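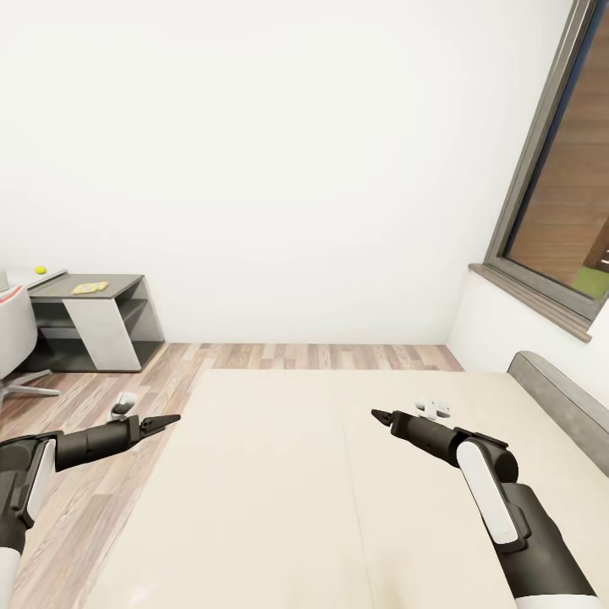

Both arms over the bed in the sim, grippers open, start pose. Two small objects on the sheet.

1/ Spent most of this month on a question I was sure I already had the answer to: can you pick a gripper in simulation and save yourself the trouble of buying the wrong one? The vendor pages say yes. I'm at "sort of, for some of it."

2/ Background for new followers. Small lab, two arms, a very ordinary budget. We want them to tidy small things off soft surfaces. Beds, couches, that kind of thing. Soft surfaces are where every demo video gets quiet.

3/ The candidates were the Calska narrow two-finger (pointed tips, black, looks like a pair of pliers) and the Mornance wide pad. Same arms, same controller, same bedroom. Only the hands change. The one up top is the narrow one.

4/ Gerardo Barbieri built the room. I complained that it was too clean and he told me to go make my own bed first. Fair. It's still too clean.

5/ The sheet, for instance. It's flat, and it stays flat. Real sheets bunch up when a fingertip drags across them, and then you're pinching cotton along with whatever you came for. In our sim the mattress is a stiff box with a nice color on it. So any score for "picking off a bed" is really a score for picking off a table that looks like a bed.

6/ I'd like more papers to say that out loud.

7/ Numbers. We ran 242 pick attempts per gripper, object positions shuffled each time. Calska got 70 percent. Mornance got a bit less, close enough that I wouldn't bet lunch on the gap.

8/ Before anybody quotes that 70 at me in July: it's one room, one set of objects, one controller tuning. I did the tuning on the Calska first and then carried it over. That's a thumb on the scale and I know it.

9/ Concetta Testa asked what happens if you tune on the Mornance first. Good question, annoying question. I reran 25 attempts each that way and the order flipped. 25 is too few to say much. It's plenty to make me stop saying "Calska wins."

10/ What the narrow tips do well: flat stuff. The little white cross-shaped piece on the sheet sits low, and pointed fingers can get at the sides of it. The wide pads came down on top and shoved it along the bed more often than I'd like.

11/ What the narrow tips do badly: the rounder white-and-gray one. Two small contact patches on a curved body and it squirts out sideways. The wide pads just close on it and that's that.

12/ So the honest table has two rows and they disagree with each other. Averaging them into one success rate throws away the only thing I learned.

13/ Part two, the controller. We tried the Larkby one against our old in-house script. Larkby's pitch is "smooth bimanual coordination out of the box." It is smooth! The motion is lovely. It also spends a long time being lovely before it closes the fingers.

14/ Our old script is ugly and jerks at the end of every approach. Same success rate within noise, and it gets there sooner. Sabina Jelínek, who wrote it, has asked me to mention this twice. That's once.

15/ Where Larkby did earn its license fee was with both arms near each other. Two grippers pointing at each other across a small gap is a great way to find out your collision margins are fiction. Ours clipped tips over and over. Theirs backed off every time.

16/ Backed off a little too eagerly, mind you. If both objects are near the middle of the bed it turns into two people in a doorway saying "after you." I watched one of those for a full minute before I killed the run.

17/ Cameras. The view in the picture is from above the foot of the bed looking across it, and I like it fine for watching. For the policy I'm less sure. The arms come in from the bottom corners, so as soon as one reaches inward it can cover the thing it's reaching for.

18/ Morena Bianchini wants wrist cameras. I want wrist cameras too, but I don't want four video streams and a week of calibration to learn that yes, being closer helps. We'll try one arm first.

19/ There's also the window. Light in the sim is even and soft all day long, forever. My actual bedroom at 4 pm has a stripe of sun across the bed that would erase a white part on a cream sheet. We have not tested that at all. I suspect it matters more than the choice of gripper.

20/ Somebody will reply "domain randomization." Yes. We do some. Changing the wall color does very little for you when the problem is that a mattress should squish.

21/ Things I'd believe after this month: narrow tips for flat parts, wide pads for round ones, and a collision margin somebody has measured. Things I wouldn't: any single percentage, including mine.

22/ Concetta Monti is lending us a physical Mornance — the El-Sayed adapter plate is already on my desk, so no excuses — and we start on a real mattress after 30th March. Same objects, same positions as far as I can manage with a tape measure.

23/ My guess, written here so you can all be rude about it later: both grippers drop well below the sim numbers, and the narrow one drops further, from snagging the sheet. I'd be glad to be wrong, mostly for the sheet's sake.

24/ Replies asking for the raw logs: yes, once I've cleaned up the file names. Replies asking which gripper to buy: what are you picking up, and what's it lying on?

25/ Oh, and Sabina's script was faster. That's twice.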